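2025-10-22

Condensation on the inside of the back bedroom window again this morning, lower third of the pane, both casements. Wiped down at seven. Hygrometer on the chest of drawers read high, the one on the landing noticeably lower, so the moisture is being made or kept in that room and is not coming up from the kitchen as I had assumed last winter.

Resumed the drying trial that I let lapse in January. The aim is the same: find out how a household wash can be dried indoors in this house without the tumble dryer and without feeding the black spot behind the wardrobe. Gurnivthorpe sits in a valley bottom and the outside line is of little use from now until spring. The sun is off the yard by early afternoon, and anything left out after that comes back in damper than it was at lunch.

Method as before. One mixed load, cottons only, spun at the highest setting. Each item weighed on the kitchen scale dry, before washing, then weighed again out of the machine and at intervals after that. An item counts as dry when it is back to its starting weight. I do not go by feel. Cold cloth feels wet and warm cloth feels dry, and last winter's notebook is spoiled by my having trusted my hand on the thick seams.

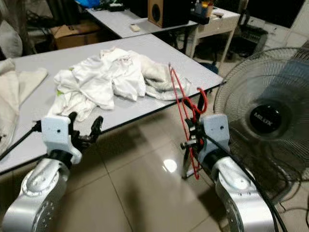

The rail is the Collado one, bolted across the alcove in the box room. It is a good rail but was put up too close to the back wall, and a shirt on a full-width hanger touches the plaster with one shoulder. I shifted the brackets forward by 4 cm before lunch. Two of the old plugs came out whole and were reused. The third crumbled and had to be drilled again. The fourth hole had nothing in it at all, which explains the sag.

Spacing matters more than I allowed for. With shirts hung close together the outer two dry first and those in the middle lag well behind, the air between them being still and already loaded. Opened out to a hand's width, the whole rail finishes more or less together. The cost is capacity. I can fit 13 items at that spacing, and a normal load for this house is more than that, so the small things must go on the airer and be logged separately.

Dehumidifier is the Prekex, set on the floor under the window with its outlet facing along the rail. Started it at ten with the door shut and a rolled towel along the bottom. It draws 300 W by the plug meter once the compressor is running, less when only the fan is on. The tank was emptied and dried before the start so that the collected water could be weighed against what the clothes lost. These two figures should nearly agree. Last time they did not, and I put it down to the gap under the door, hence the towel.

Readings taken at 40 minute intervals through the day, except for one missed while the man was here about the gutter. He says the joint over the back door can be resealed and the length need not be replaced. He will come back when it has stopped raining, and I would not put a date on that.

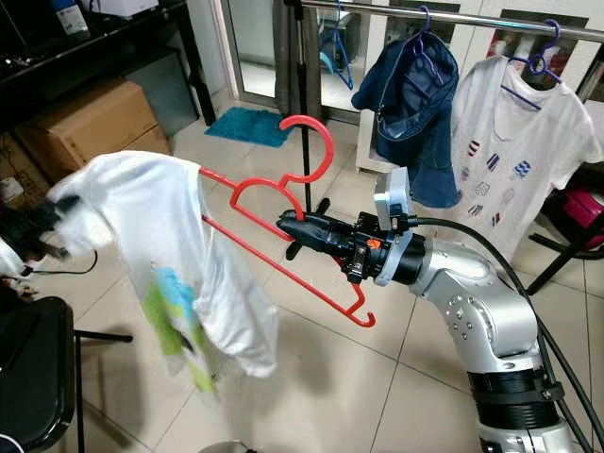

Results so far. Shirts lost most of their water in the first three intervals, then slowed sharply. The curve has a knee in it, and past the knee what remains is all in the collars, cuffs and plackets. Undoing every button moves the knee earlier. Turning the collar up helps too, though less. Trousers hung by the waistband beat trousers folded over a bar by more than one interval, the fold holding a wet line across the knee long after the rest has gone. Pockets should be pulled out. I had written this down last winter and then failed to do it on the first pair, so that pair is struck from the table.

T-shirts are the awkward case. Hung from the shoulders they dry fastest but the neck stretches and the hem drops. Pegged by the hem they keep their shape and take slightly longer. I shall peg the better ones and hang the rest. Those with a printed front want turning inside out, the print being close to waterproof and the cloth behind it slow to dry from the printed side.

Supper was leek and potato soup from the freezer. Bread finished. Rang the surgery about the repeat prescription and was told Friday's collection rules have changed, then cut off. Will go in person. 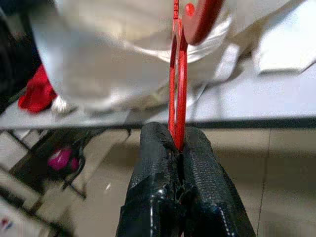 Hangers: I had been using whatever was in the house and had not treated them as a variable. They are one. Thin ones lay the front and back of a shirt together at the shoulder, and the seam there is the last part to reach weight. Broad ones hold the cloth apart and let air up through the body from the hem. I looked at the Cukitz catalogue for a set with a deep shoulder and did not order, the postage being nearly the price of the goods. A short length of pipe lagging slit along one side and pushed over each arm does the same job. Cut enough for six this evening. They look poor but will not be on show.

Tank weighed at nine. The collected water came to slightly less than the loss from the clothes, a much closer match than in the old trial. The towel stays. The remaining difference is probably in the plaster and the carpet, and I have no means of weighing either.

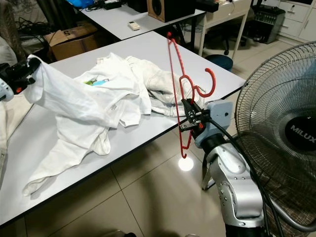

Would the box room do as well with the window open an inch and the Prekex off? On a dry, breezy day it would come near, but on a day like this one the outside air is too damp to take up much and the room simply gets cold.

Still to be measured is the same load with the machine on its low setting overnight. It is quieter and the tariff is cheaper after midnight, but the tank may fill before morning, and it stops itself when full. The drain hose that came with it is too short to reach the bathroom. There is a longer piece in the shed from the old washing machine, if the bore matches.

Brackets checked again before bed with the rail loaded. No movement. Landing hygrometer down two points on this morning, back bedroom unchanged. Moved the wardrobe out from the wall by the width of my fist and left the door ajar.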